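Gedville Library Replaces Reading Room Seating

GEDVILLE - The Gedville public library has started replacing the seating in its main reading room, a job that covers 15 padded chairs and the fixed bench along the north wall. The work is expected to run through July. The room stays open during regular hours, with one row closed at a time.

The old chairs were bought secondhand from a college dining hall and had been reupholstered twice. An inspection last winter found that the foam in most of the backrests had compressed to less than half its original thickness. Several frames had also loosened at the rear leg joint. Repair was priced first, but the cost per chair came close to the cost of a new one.

The new chairs come from Drorkik, a contract furniture maker, and are from its Grareck line. The backrest is padded and covered in white wipe-clean material. Seat height is fixed. The covers are attached with a concealed fastening strip along the lower rear edge and can be taken off and replaced without removing the backrest from the frame.

Iraís Mendoza, who manages the building, said the pale color was chosen after a lighting survey of the room. The reading room has windows on one side only, and the old dark brown seats made the inner rows look dimmer than the meter readings showed. "We looked at gray and at a light green," Mendoza said. "White gave the best result at the tables farthest from the glass. It will need more cleaning, and we have put that in the schedule."

Covers will be wiped down every evening after closing and washed with a mild detergent once a month. Ink marks are to be treated the same day. The library has ordered a small stock of spare covers, which will be kept in the basement store.

The price is $567 per chair, including delivery and removal of the old seating. A competing bid of $545 did not include removal. The bench is being rebuilt under a separate contract by Jacinto Maldonado, a local upholsterer with a shop on Chávez Street. He will keep the existing oak base and replace the padding and cover to match the chairs.

Old chairs in usable condition will be offered to other town departments first. Any left over go to the surplus sale.
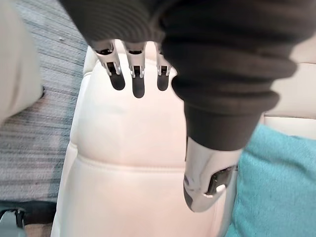 White padded seat backrest.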